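Two weeks of teaching by hand

February 6, 2021

I have been on the Noledow project for two weeks now, and most of that time has gone into picking things up and putting them down again. The job is to show the robot how to clear and reset a small table. We do it with hand-held grippers, one in each hand, and the arm learns from the recordings later.

Before this I spent most of last May on the remote control setup at Clideck. You sat at a desk with two controllers and drove the arm from there. It worked, but it was slow. There was a small lag between my hand and the arm, and I tended to overshoot, stop, back up and try again. All of that went into the data. With the hand-held grippers I can feel when something is caught or about to tip, and I move more or less the way I would at home.

Some things took getting used to. The grippers have cubes on top covered in black-and-white markers, and the tracking needs to see those, so I can't turn my wrists any way I like. If I roll one hand too far the track drops and the take is no good. I also had to stop using my fingers to help. The first few days I kept wanting to let go of a gripper and straighten a thing by hand.

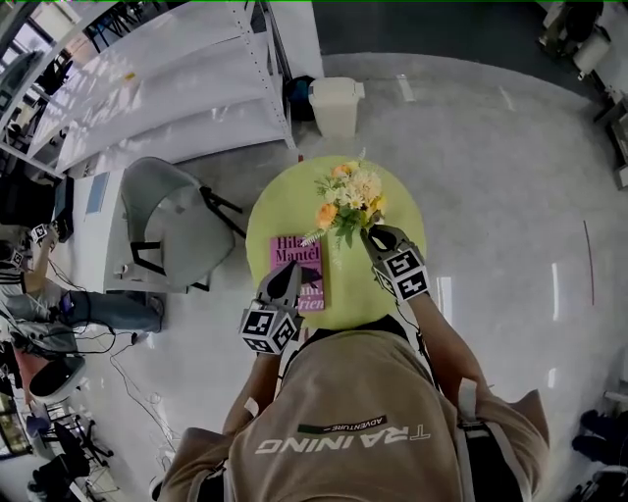
Flowers are harder than books. A book lies flat and stays where it is, and the only real trouble is getting a jaw under the cover without opening it. An arrangement has a low part that is safe to hold and a lot of leaves and petals above it that are not. I go in near the base, close slowly and wait a moment before moving. If I rush, the leaves get pinched and everything leans to one side.

The waiting was my own idea and I am not sure it is a good one. The person who checks our takes said the pauses get learned too, so the arm may end up stopping for no reason. I have been trying to make them shorter. We also start each take with the objects in a slightly different place, which is tedious but seems to matter more than how neatly I do the move.

The folder stood at 3103 takes when I joined and it is at 3752 now. I don't know how many of those are mine. Plenty will be thrown out for bad tracking or a dropped object, although we do keep some of the drops if the recovery is clean.

My shoulders are sore by the afternoon. The grippers are not heavy, but holding both of them out over a low table adds up. I have started taking a break after every 7 takes and that helps.

Next we move on to cups and a tray from the Skerkow set. I tried the tray once with both hands and it slid out of the left jaw, so I'll start with the cups.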